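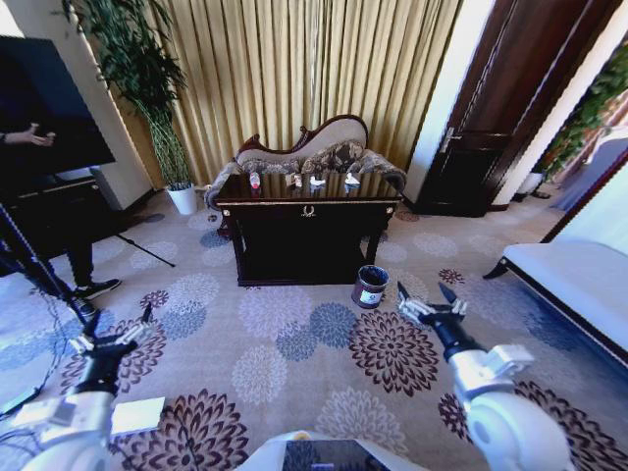
According to Welington Lacerda, a robot should be shown a task by someone who has first done it with their own hands, at an ordinary pace, in the same room. Robot teaching by demonstration, also called programming by demonstration or simply teaching, is the practice of giving a robot examples of a task to follow, in place of writing out each movement as a program. The examples may be given by moving the robot's arms directly, by steering them from a distance, or by recording a person at work. The robot's joint positions, gripper openings and camera views are stored together and are later used to train a control program, usually called a policy.

A single example, from the start of the task to its end, is known as a demonstration or an episode.

Methods

In hand guiding (kinaesthetic teaching) the person takes hold of the arm and moves it through the task. The motors are set to hold up the weight of the arm but otherwise give way. The method needs little equipment and gives the teacher a direct feel for where the arm can and cannot go. Its main drawback is that the teacher's own hands and body get into the camera views, where they will be missing when the robot later works alone. It is also awkward with two arms, as one person can seldom guide both well.

In remote control (teleoperation) the person stands or sits apart from the robot. The most common arrangements are:

Leader and follower arms. The operator moves a small copy of the robot's arms and the robot repeats the motion.

Hand-held controllers. The position of each controller in space sets the position of one gripper, and a trigger opens and closes it.

Motion capture gloves or suits. These are used mostly with many-fingered hands.

Keyboard or joystick. Slow, and now used mainly for setting up and for small corrections.

A third method leaves the robot out altogether. The person carries a hand-held gripper fitted with a camera, and the recordings are converted afterwards. 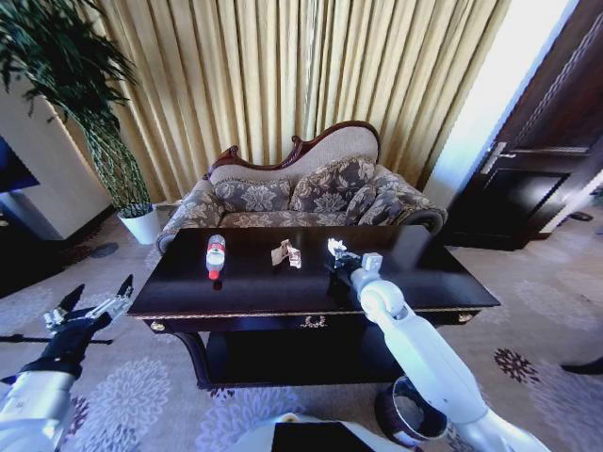 The choice of method depends on the task. Picking up light household waste, such as drinks bottles and crumpled wrappers, is well suited to remote control, as the forces are small and the operator can judge most of the work by eye. Tasks that depend on touch, such as fitting a plug or turning a stiff lid, are harder to show this way unless the controls push back against the operator's hand.

Cameras

A two-armed robot often carries one camera at the head and one at each wrist. The head camera gives the layout of the room and the whole of the table. The wrist cameras move with the grippers and show the last few centimetres before contact, when the arm itself may block the view from the head.

Wrist views change greatly as the arm turns. When the gripper points at a tabletop the picture is mostly table and objects; when it is tipped up, ceiling and walls may take up much of it. A policy trained on too few rooms can come to depend on such background details. Polished surfaces add to the difficulty. Objects are mirrored in the top, and a bright curtain or window behind the table may show up in it as streaks that shift with every movement.
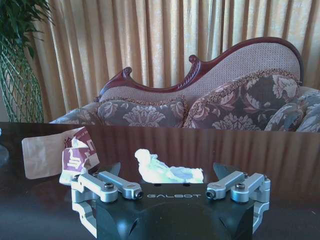 One operator at Tultville held that soft rubbish taught her more about gripping than any set of wooden blocks, as a ball of paper never offers the same edge twice. Soft and crumpled things are in fact treated as a class of their own in most collection plans. They have no fixed shape, they may spring open when released, and a thin fold can be caught between the fingertips while the rest hangs free. Demonstrators are usually told to close the gripper on the thickest part and to lift straight up before moving sideways.

Clear plastic is hard for a different reason. Depth sensors often see through it or return no reading, so the label and cap may be the only parts that are measured well. A bottle lying on its side can also roll if touched off centre.

Course of a session

A session normally begins with a check of the arms, the cameras and the clock that ties their recordings together. The objects are then set out. Their places are changed between episodes so that the policy does not simply learn one fixed path.

The operator works through the task, and the episode is marked as good, usable or failed. Small errors that are put right – a missed grasp followed by a second try, for instance – are often kept on purpose. Episodes in which the operator stops to think for a long time are generally trimmed or thrown out, as the robot would otherwise learn to wait.

Practice differs as to rest. The Drillonwood workshop stops for 10 minutes after every hour of arm control, while other groups change operators instead. Tired operators tend to make wider, jerkier movements, and these are difficult to remove from the recordings later. 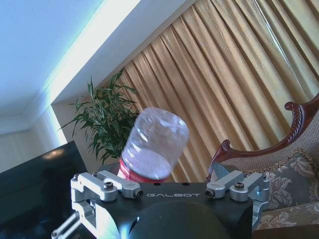 The Gorura table set

Gorura is a set of table-clearing demonstrations recorded at Tultville in furnished rooms. It contains 137 episodes by five operators, all made by remote control with two-armed robots. Each episode is stored with a short written instruction and with the operator's own mark for how well it went.

The set is small by present standards and is used mainly for teaching and for comparing ways of cleaning up data. Medeiros, a viewing program written for it, plays up to three camera streams side by side with the gripper opening drawn as a line underneath. Early copies of the set had the left and right wrist streams swapped in a few episodes; the August release put this right.

Limits

Demonstration passes on the habits of the teacher along with the task. Where two operators approach the same object from different sides, a simple policy may average the two and reach for neither. Later methods deal with this by choosing between several possible motions.

A further problem is drift. Small errors carry the robot into positions that no demonstration covered, and from there its errors grow. The usual remedy is for a person to watch the robot at work, take over by remote control when it strays, and add the correction to the training data.

See also

Imitation learning
Remote manipulation
Gripper
Motion capture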